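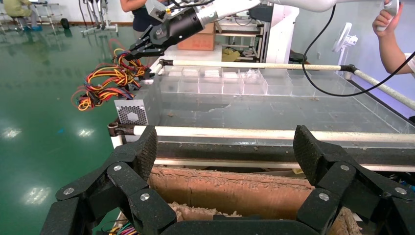 4.2 Handling of cabled parts

The Titadon kit is sold by Zanent as a two-arm add-on for small dismantling and sorting lines. It comes with a pair of two-finger grippers, a wrist camera for each arm, a handheld controller and a licence for the supplier's teaching software. We reviewed it over one month, in February, as a candidate for the Hotstead recycling workshop, where the parts that cause most trouble are those with cables still attached. A computer power supply is a typical case. The body is a rigid metal box and gives the gripper flat faces to work with, but the leads hang in a bundle that changes shape each time it is touched. In Figure 3 one arm has the bundle of red, yellow, orange and black wires between its fingers while the power supply itself sits at the corner of the clear tank, and the fingers of the other arm are open in the foreground. The operator's white controller is at the right.

Figure 3. Handling a power supply by its leads, seen from the wrist camera of the second arm.

Each trial began with the operator guiding one arm to the part by means of the controller. Once the leads were held, the second arm was brought in to take the body. A trial was counted as complete when the part had been set down in the target area with no lead caught on the tank or on either arm. We used 14 different parts, all taken from scrapped desktop machines, and kept the supplier's default speed and grip force throughout. Two operators, Latifa Chraibi and Brahim Tawfik, ran equal shares of the trials after the one-day training course included in the price.

Most of the failed trials fell into two groups. In the first, single leads slipped out of the bundle during the lift and the part swung. In the second, the controller cable had to be moved out of the way by hand and the trial was stopped. Zanent offers a wireless controller as an extra, but it was not part of the kit we were lent. The textured fingertip pads held thick bundles well and were less reliable on a single thin wire. We did not try the narrow pads listed in the Titadon catalogue.

The wrist view was useful up to the moment of contact. After that the gripper's own fingers hid much of the part, and both operators preferred to look directly at the tank. Setting up the second arm took 35 minutes, most of it spent on the step that matches the two arms' positions. The manual covers this step in a single page, and we needed one call to the supplier to finish it. The same procedure was used for the trials with loose boards in Section 4.3.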